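**Makthorpe tabletop software – progress note, 29/09/2018**

Hi all, a quick one from the Stuston room before the next payment review. Things are moving along nicely, and I'm feeling a lot better about the planner than I did when I wrote the last note!

The big job this period was the time sync. Our two gripper streams were drifting apart by the end of longer recordings, which made a mess of anything involving both hands. I rewrote the logger so both sides stamp off the same clock, then went back and re-ran the whole set. We've now got 3,161 clean episodes in the new format, and only 18 I had to throw out.

Most of the recording lately has been tableware tasks, with hand-held grippers on both sides – good practice for the perception code, as pale dishes on a pale surface are exactly what it struggles with.

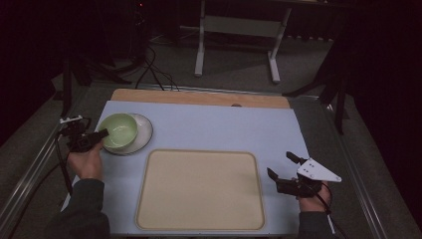
*Bowl, saucer and tray layout, with a gripper in each hand.*

Segmentation is okay on the tray now. Saucers are still a pain (the rim keeps getting merged with whatever's sitting on top), so I've started labelling rims separately, and the early numbers look promising. Figueroa, our planning module, now handles two-handed moves without the arms fighting over the middle of the table. It takes around 5 seconds to come up with a plan, and I'd like to get that well down.

Spending is on track. The only extra was more storage, which came out of the Duson equipment line as agreed.

Next up:

- finish the rim labels and retrain
- speed up Figueroa
- tidy the replay viewer so your team can open recordings without me

I'm aiming to have a working demo for you in December. Could you let me know which colour scheme you'd like for the viewer? I've left it grey for now.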